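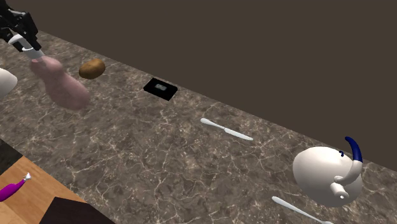

Session 4: Paying for the thing. Most of you will at some point be handed a sum of money and told to buy a robot with it, and most of you will spend the lot on the arm. The arm has the brochure, after all. The quotation you should read first is the dull one for grippers, fingers and fixtures, and the way to read it is with a list of the objects you expect to handle. A potato, a butter knife lying flat on marble and a teapot with a tall curved handle are three separate purchasing problems, even if they share a worktop. The knife offers very little height to get a finger under. The potato is a different shape every time you buy one. The teapot has a handle, a spout and a round body, and your supplier will assure you that all of them are easy.

Before you ask for prices

Write the object list. Put down the worst item you will ever need to lift, then ask the people who do the job now, who will name a worse one. In the Kukonthorpe exercise (handout 2) Yupin Rattanakul's group had a tidy list of 11 items and a gripper that suited ten of them. The eleventh was the reason for the project.

Simulate first if you can. A rendered kitchen is cheap to rearrange, and a dropped teapot costs you a reset. But put the hours in the budget. Somebody has to build the models, and that somebody has a salary even when the crockery doesn't exist. Simulated friction is also a matter of opinion, so keep money back for finding out what the real surface thinks.

Worked budget: Sangkhawat test kitchen

Gripper and one set of fingers: 4000
Spare fingers, second shape: 200
Simulation work, modelling and set-up: 2000
Arm: on loan from the department, entered as zero

Look hard at that zero. The arm still needs a mount, a cable run, a safety assessment and a place to live when the loan ends in April. Nipon Thongdee's marginal note on the original reads "who pays for the table?" and it is still the best question anyone has asked about this budget. Pencil in your own figure and be ready to defend it.

Comparing quotations

For the exercise you have two, from Plerneo and Losex. Plerneo is dearer and includes training. Losex is cheaper and includes a carrying case. Check the following in both:

- whether fingers count as consumables or as parts under warranty
- delivery time for a single replacement finger
- whether the simulation model of the gripper comes with it or is sold separately
- who does the installation, and what they call "site ready"
- the annual software fee, usually on the last page in smaller type

Roald Eklund will play both suppliers in the seminar. He has been asked to be evasive and needed no rehearsal.

For next time

Bring a one-page budget for a bench of household objects of your choosing, with one line you are unsure of marked clearly. Budgets with no unsure line will be returned. Ratree Kamolrat has the blank forms; questions about the costing sheet go to Lamai Saithong.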